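**Bottled tea** is tea that has been brewed, or made from a tea extract, and sealed in a bottle ready to drink. It is sold chilled or at room temperature, plain or sweetened, and makes up a large share of the soft drinks sold in shops, vending machines and canteens.

## Production

Leaves are steeped in hot water in large tanks, usually for less time than in a home teapot, and then strained out. The liquid is cooled, filtered and adjusted for strength. Vitamin C is often added to slow browning. Sugar, fruit juice or flavoring may go in at this stage.

Tea is low in acid compared with most soft drinks, so it needs more careful heat treatment. Two methods are common. In hot filling, the tea goes into the bottle while still hot and the heat helps to kill germs on the inner surfaces. In aseptic filling, the tea is heated for a short time, cooled, and then filled into bottles that have been sterilized separately. The second method costs more to set up but allows thinner bottles and does less harm to the flavor.

## Packaging

Early bottled teas came in glass. Most are now sold in PET, a clear, light plastic that can be recycled. Bottles made for hot filling have thicker walls, and many have ribs or panels that let the bottle shrink slightly as the contents cool.

The Lunde bottling works, which supplied canteens in the towns of Rindness and Panus, changed from glass to plastic over two seasons. Its standard bottle held 425 milliliters. A record kept by the plant's manager, Domenica Berchtold, lists 3298 crates sent out in October of the first full year, most of them unsweetened black tea. The glass bottles had carried a deposit - the plastic ones did not, and returns to the plant stopped almost at once.

## Color and flavor

Black tea gives an amber to reddish-brown drink, green tea a yellow one. Color depends on the leaf, the steeping time and the water. Hard water tends to make a darker, duller tea. Some black teas turn cloudy when chilled, an effect known as creaming, and makers filter the tea or choose other leaves to limit it.

Caffeine varies widely. Labels often state nutrition values per 100 milliliters, which makes brands with different bottle sizes easier to compare.

## Storage

Unopened bottles keep for months away from strong light. Once opened, they should be kept cold and finished within a day or two. The Nomell range, sold without preservatives, carried a printed limit of 2 days after opening.

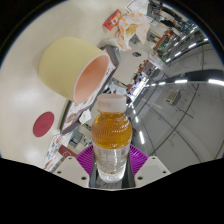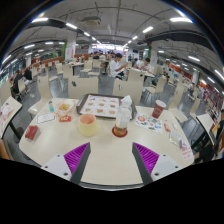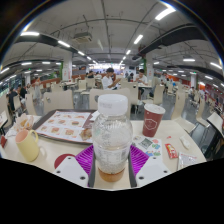
*Clear bottles with amber-brown liquid; the second stands on a dark red coaster.*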